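Section 5: Hanging the Paper (with the Brarholm paste-the-wall kit)

Okay, walls are washed, holes are filled, primer has had its full overnight rest. If you skipped any of that, please go back to Section 4, I'll wait! Everything from here on assumes a clean, dull, slightly thirsty wall.

I wrote this guide after papering three rooms in my own house and then my sister's hallway, and I've kept the steps in the order I do them myself. The leaflet in the box puts them in a slightly different order (it has you mix paste before you've measured anything, and I ended up with a bucket of jelly). Do what you like, but I'd stick with mine.

What you need out of the box

The smoothing brush, the seam roller, the plumb line, the snap-off knife and the paste packets. You'll also want a stepladder, a long level, a pencil that isn't too dark, two clean sponges and more old towels than you think. I use a Todex bucket with the wire across the top for scraping the roller, but any bucket with a good handle is fine.

5.1 Check your rolls

1. Line up all the rolls and read the batch number on every label. Mine were all 1,431, and when I ran short the shop sent me a 3,443, and the background was just a tiny bit creamier. You could see it from the doorway. I sent it back.

2. Unroll the first few feet of each one and look for creases or smudges. Most shops won't take a roll back once it's been cut.

3. Find the pattern repeat on the label. Mine is 600 millimeters, which is a big one (a hair under two feet), and that means more waste than a plain paper. Buy one extra roll. Really, do it.

Note: keep one label taped inside a closet door or somewhere you'll find it again. When I wanted to patch a corner in January I was so glad I had.

5.2 Mark your starting line

1. Pick the wall people see first when they walk in. Start there if the pattern is large, and work out toward the corners.

2. Measure the width of your roll, take off half an inch, and mark that distance from the corner at the top of the wall.

3. Hang the plumb line from the mark and let it stop swinging. Pencil small ticks behind it, top to bottom, and join them up with the level.

Don't trust the corner. I don't care how new your house is, the corner is leaning. My back bedroom is out by nearly an inch from ceiling to floor, and if I'd followed it, every strip after that would have wandered off with it.

5.3 Mix the paste

1. Fill the bucket with cool water to the line on the packet.

2. Sprinkle the powder in slowly while stirring. Slowly! If you dump it you'll get lumps, and the lumps show up as little bumps the next morning.

3. Leave it for 5 minutes, stir again, and check that it drips off the stick in a thick ribbon.

Caution: paste is very slippery on a hard floor. Put towels down along the whole wall before you open the packet, and keep pets and small kids out until you've mopped.

5.4 Hang the first strip

1. Cut the strip four inches longer than the wall. Two of those inches go at the top and two at the bottom.

2. Roll paste onto the wall, a little wider than the strip. Get right up to the ceiling with a small brush.

3. Climb up, hold the strip by its top corners, and line its edge up with your pencil line. Let the rest hang down. It helps a lot to have somebody at the bottom so it doesn't fold onto itself.

4. Brush from the middle out to the edges, top to bottom. Big lazy strokes. If a bubble won't move, peel back to it and lay the paper down again.

5. Press the paper into the ceiling line with the smoothing brush and trim with a fresh blade.

Note: snap off a new section of blade for every single strip. It feels wasteful and I used to argue about it with Thư Nông, who taught me all this, and she was right. A dull blade drags wet paper and tears it, and you can't hide a tear on a pale background.

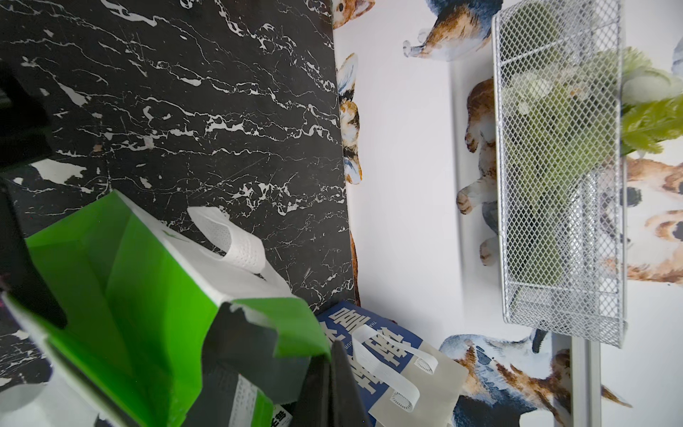
Do I have to match the pattern on every strip if most of the wall ends up behind furniture?

I'd match every strip, yes. Furniture gets moved, and if you let one join slide, the next strip has to follow it, so the mismatch travels along the wall into the part you do see.

5.5 Second strip and onward

1. Hold the dry roll up against the strip you've hung and slide it up and down until the pattern lines up at eye level. Mark the top with a pencil, add your two inches, then cut.

2. Paste the next section of wall, running slightly under the edge of the first strip in case it has dried out.

3. Butt the edges together. Don't overlap them, and don't stretch the paper to close a gap, or it'll shrink back as it dries and you'll have a white line all the way down.

4. Wait ten minutes, then go over the seam lightly with the roller. Lightly! Pressing hard squeezes out all the paste and leaves a shiny track.

5. Wipe any squeezed-out paste with a damp sponge right away, and rinse the sponge often.

5.6 Outlets and switches

Caution: turn the power off at the breaker panel before you take off any cover plate, and check with a tester that it's really off. Wet paste and live wires do not mix. If you aren't sure which breaker it is, switch off the main and work in daylight.

1. Remove the cover plate and put the screws in a cup.

2. Hang the strip right over the box.

3. Feel for the box, cut a small X over it, and trim back to just inside where the plate will sit.

4. Let everything dry overnight before you put the plate back and turn the power on.

5.7 Corners

Never wrap a full strip around an inside corner. Measure from the last strip to the corner at the top, middle and bottom, take the biggest number, add half an inch, and cut the strip lengthwise to that. Hang it, then drop a new plumb line on the next wall and hang the leftover piece to that line, overlapping the little half inch. You'll lose a sliver of the pattern, but it's tucked in the corner. For vinyl papers you'll need overlap adhesive there (I use the small Ezeani tube), as ordinary paste won't stick to the vinyl face.

When you've gone all the way along, close the windows, turn the heat down and leave the room alone until the next day. Small bubbles usually pull flat overnight. The stubborn ones get dealt with in Section 6, along with lifting seams.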